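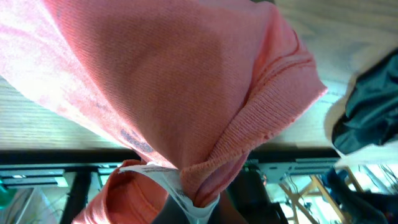
Courses > Garment Care > Unit 4 > Handout: Sorting and Folding Knits

27 January 2025
By the Gumside Textile Care Program

Unit 4 covers the handling of mixed everyday clothing between drying and storage. Bring the Pliltside workbook; the fiber table is needed for the exercise.

1. Reading the piece

Find the care tag first. On a sweater or knit top it is normally sewn into a side seam or at the neck, and it curls with washing. If the print is no longer legible, treat the piece as delicate. Rib at a cuff or hem stretches more than the body knit - support it from underneath and do not pull on the band.

2. Table layout

Keep three places on the table:
- folded stack, dark and light pieces together
- piece being folded, at the center
- unfolded pieces, including printed garments, to one side

Fold to a rectangle, then smooth from the middle outward. Wrinkles pressed in at the center will set under the weight of a stack.
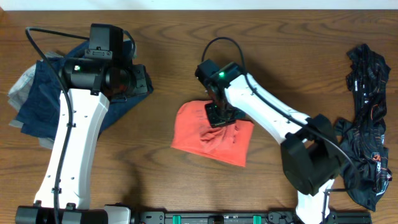
3. Exercise

Time allowed: 60 minutes. Fold and stack four pieces of different fiber content. Record the tag data for each. The exercise carries 70 points.

Related handouts
Unit 3: Drying Flat
Unit 5: Shelf Storage
Pilling and Surface Wear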